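Flollo to open Bistlow's animation weekend this September

I've been sitting on this news for weeks and I'm very glad to be able to let it out at last. Our feature Flollo will open the Bistlow animation weekend in September, with two screenings on the first night and a talk in the foyer bar in between. We're a small studio and we've never opened anything before, so there was a fair bit of shouting in the office when the email came in.

If you haven't come across it yet, Flollo is a hand-drawn film for anyone over the age of eight. It follows a girl who goes to live with her grandmother above a ferry ticket office, and who starts answering the letters that passengers leave behind. It's set over one long, wet summer and it's mostly a comedy, though my mum cried twice. I wrote the first version as a short, and it kept growing every time I went back to it.

The film comes from us at Karppinen, with sound and music by our friends at Ukano, who recorded most of the ferry noises on a real ferry (and got very seasick doing it). We drew 3659 backgrounds before we were done. I know the number because I had to label the folders.
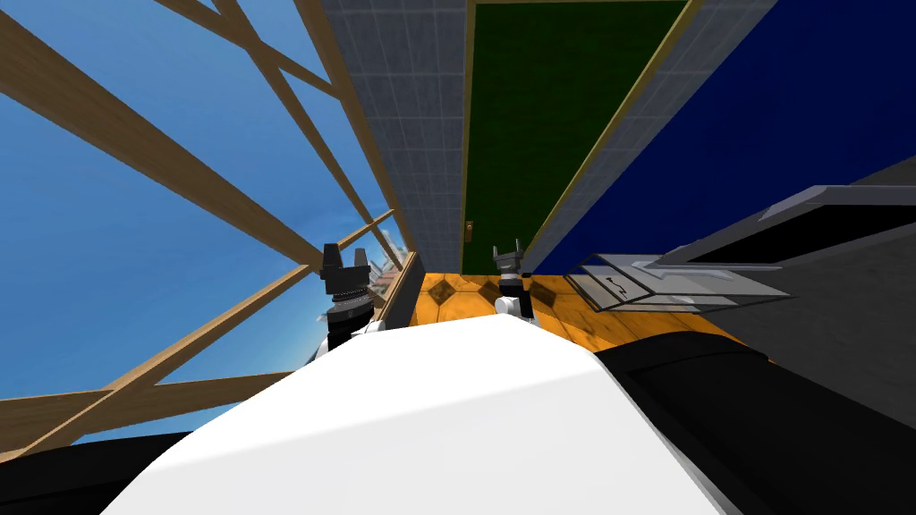 A computer-rendered view with blue sky beyond tan beams.

The first screening starts at 5pm and is the one to pick if you're bringing children. The second starts at 8.30pm. Both will be shown with English subtitles for the songs, which we left in Finnish after trying them in translation and hating every version. The hall holds 500 and seats aren't numbered, so do come a little early if you like to sit at the back, as I do.

Tickets go on sale through the Bistlow box office at noon on the first day of the month. We've also put aside 20 free places for local students of drawing, film or music – just write to the box office with a line or two on what you're studying. You don't need to send any work.

I'll be at the talk with a few of the original drawings, and I'm happy to be asked anything at all, including why the cat changes colour halfway through. After Bistlow we're hoping to take the film to more towns over the winter, and I'd love to hear from any cinema that has a free evening.

Press tickets, stills and the trailer are available from the Karppinen office on request. Please tell us which screening you'd like to attend.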